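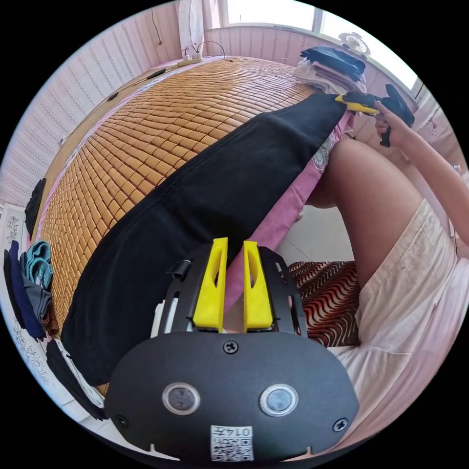
The bamboo tile mat is a type of summer bed covering used in many warm and humid regions of East and Southeast Asia. It is laid over the mattress in the hot months and is known in trade as a mahjong mat, after the game tiles that its pieces resemble. Unlike a mat woven from split strips, it is made of small square blocks arranged in a grid, and on a bed it forms a golden-brown surface. The pieces are normally joined with cord or elastic thread, so that the mat can be folded or rolled for storage.

Origin and production

Sleeping mats of grass, rattan and bamboo are much older than the tile type, which became common only in the late twentieth century. For tile mats the outer part of the bamboo stem is preferred, as it is hard and smooth. The stems are split, boiled to remove sugars, dried, and cut into pieces. The color can be made darker by steaming under pressure, a process called carbonization.

In the town of Sotomayor, the workshop Prarneo has made such mats for export. According to a survey of the local trade by Abilio Montoya and Poonam Garg, the workshop sold 1,745 mats in its best year, of which 485 were for single beds. Its competitor Bimgate sold 791 mats in the same period. 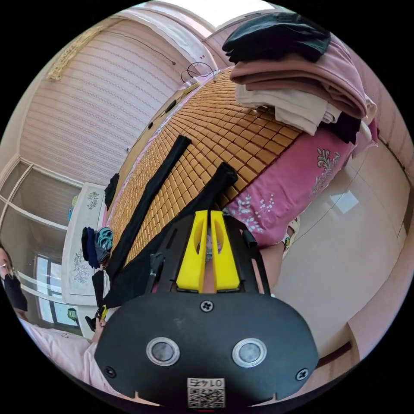 Tan mat of small rectangular tiles on a bed, with long black strips of fabric lying across it.

Use and care

The mat feels cool because bamboo takes heat from the skin faster than cotton does, and because air can pass between the tiles. Some users find the surface too hard and put a thin sheet over it. Hair can be caught in the joints, a complaint which is frequent with cheaper products.

Cleaning is done with a damp cloth. Soaking is not advised, as the cord may weaken and mold can grow inside the joints. Before the first use, many households wipe the mat with warm water 3 times. It is usually put away at the end of August or somewhat later, depending on the climate.

See also

Rattan mat
Rush mat
Bamboo textile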